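Buying Technology on a Budget: Notes for Week 6
Choosing a low-cost phone
Instructor: Gavin Farquharson

Hello again everyone, and thank you for the lively talk last week (I went home with a whole page of your questions!). Most of them came down to one thing, which is how to tell a decent cheap phone from a poor one when the boxes all say more or less the same words. So that's what we'll work on tonight, and I've written it up at some length because a few of you told me you like to read these on the bus.

Start with what the phone is for

Before you look at a single model, write down the three or four things the phone will do on an ordinary day. Nerea Echevarría read hers out last time and it was a lovely short list: calls to her sister, the bus app, photos of receipts, and music while she cooks. A list like that saves you a good deal of money. She doesn't need a fast processor, and she does need a speaker that can be heard over a frying pan.

Keep the list in your pocket when you go to the store. Salespeople are usually perfectly nice, but they'll talk about whatever the phone is best at, and that may have nothing to do with you.

Storage and memory

These two get mixed up all the time, and I mixed them up myself for years. Storage is the closet: it's where your photos, apps and messages live when you aren't using them. Memory (often written RAM) is the kitchen table: it's how much you can have out at once. A phone with a big closet and a tiny table will hold all your pictures and still feel slow when you jump from the map to a message and back again.

When you read the storage figure, remember that the phone's own system takes up a share of it before you've added a thing. Check whether there's a slot for a memory card too. Some phones make you choose between the card and a second SIM, and the box won't always say so clearly.

The battery

The number on the box is given in mAh, and bigger is generally better, but two phones with the same number can behave very differently. A large bright screen eats through a charge, and so does a weak signal. Look for reviews where somebody used the phone for a whole day out of the house.

Most of us pick up the phone many times a day for small things, too, and all of that adds up: alarms, timers, the calendar, a reminder from the pharmacy.

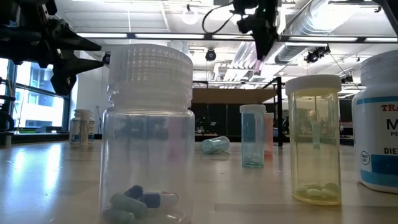 Capsules in a clear jar, tablets in an amber vial.

If reminders matter to you, spend five minutes in the battery settings once you have the phone home. Many low-cost phones shut apps down in the background to save power, and a reminder app that has been shut down may stay silent. Look for a setting called something like "unrestricted" or "don't optimize" and turn it on for the apps you count on.

Updates, and how long the phone will last

Please ask about this one! A phone that gets security updates for only a short time is no bargain, however pretty the price. Find out when the model first went on sale and how long the maker promises updates, then count from the launch date and forget about the day you buy it. Eliécer Villca found a phone at half price in December and was very pleased, until he worked out that most of its update period had already gone by.

A worked comparison

We'll do this one together in class. Three made-up price tags for practice:

Hutier: $300, card slot, two years of updates
Ruvex: $370, no card slot, four years of updates
Dunstan: $900, no card slot, five years of updates

Divide each price by its years of updates and see what you get. Then go back to your list and see if the answer still suits you. It may not, and that's fine.

For next time

Bring your list and one advertisement for a phone you'd consider, from a paper or printed from a website. Aitana Calvo has kindly offered to bring her old phone so we can look through its settings together. If you can't make it, drop me a note and I'll save you a copy of the handout.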